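Guides > Eating Out > Booking and Queuing > How to get a table at a restaurant that doesn't want you

How to get a table at a restaurant that doesn't want you

I have now eaten at Ratanaporn four times, which I mention because people in Stuston speak of it the way their grandparents spoke of the moon. The place seats 58. The number of people who would like to be in one of those seats at half past seven is a good deal higher, and most of them are refreshing the same web page as you.

What follows works for Ratanaporn and, with small adjustments, for Mirnia, Stavholm and anywhere else with a short menu and a long queue. It takes a bit of planning. If you are the sort who decides at six that you'd quite like noodles, there is a chip shop on the corner and it's a good one.

Step one: find out when the tables come out

Every restaurant has its own habit. Ratanaporn releases a month at a time, at ten in the morning on the first, so if you want a table in October you need to be sitting up straight on the first of September. Stavholm opens each evening exactly 7 days ahead, at midnight, presumably to weed out the weak. Mirnia takes bookings by telephone only, between three and five, and the telephone is answered by the chef, Oksana Tymoshchuk, who is usually holding something hot. Be brief with her.

Write the time down somewhere you'll see it. Then set an alarm for ten minutes before.

Step two: open an account first

Do this the day before. Put in your name, your number and your card, and tick whatever needs ticking. I lost a Saturday-night sort of table once while trying to remember my own postcode, and I had lived there for years.

Most places of this kind take a deposit. Read how late you can cancel before you pay it. Stavholm wants two full days' notice and means it.

Step three: ask for the wrong time

Everyone asks for half past seven. Ask for a quarter to six, or for nine. At a quarter to six you get the attention of the entire kitchen and the full list of specials. At nine you get a calmer room and possibly no crab. I lean towards early, having reached the age where pudding at eleven is something to be recovered from.

Twos are easier than fours, and fours are far easier than fives. If you are five, consider which of you likes the others least and book a two and a three.

Step four: join the waiting list, then behave as if you will be called

When the page says full, put your name down anyway. The first time I did this I was number 1024 on the list, a figure I took to be a joke or a fault. We still got in. People cancel in great numbers on the afternoon itself, once the babysitter has coughed or the rain has started, and the message goes out to everyone at once. Whoever answers first gets the table.

So keep the phone on loud from two o'clock onwards, and keep it in your hand. Have your half of the evening ready to go as well: shirt ironed, teeth done, bus times looked up. Mine came at ten to five for a table at half past, and I was in the bath.

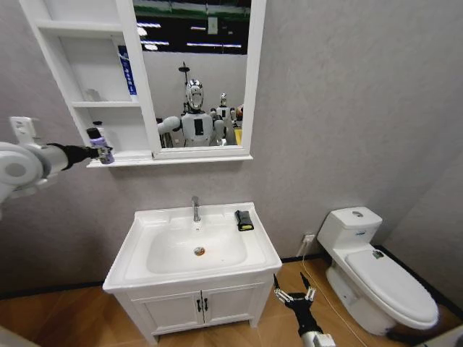
We made it with a minute to spare, my hair still wet, and were shown to a perfectly nice table by the coats.

Step five: turn up in person

If all else fails, go and stand there. Ratanaporn keeps six stools at the counter for people without a booking, and the doors open at half past five. Get there by five. Take a coat, and take someone you can talk to for half an hour without food.

Gwenaël Bailly runs the front of house and decides who sits where. He is fair and he remembers faces. Tell him how many you are and whether you'd mind the counter, and then leave him alone. I have watched a man offer him money. That man is, as far as I know, still outside.

The counter is the better seat in any case. You see the woks, you get your soup the second it's ladled, and now and then somebody slides a spare dumpling your way.

Once you're in

Order the sour pork ribs first, before you've so much as looked at the drinks. They run out. The green papaya salad comes in three strengths and I'd stay with the middle one unless you have something to prove – the strong one made my brother-in-law go quiet until the bill. Share the whole fish. Rice is extra and worth it.

They will want the table back after some 100 minutes. This is printed on the confirmation, so don't act wounded when the bill comes over. If you'd like to linger, ask nicely about moving to a stool for coffee.

And if your plans change, cancel properly and in good time. One of us on the list is sitting by the phone with a clean shirt on.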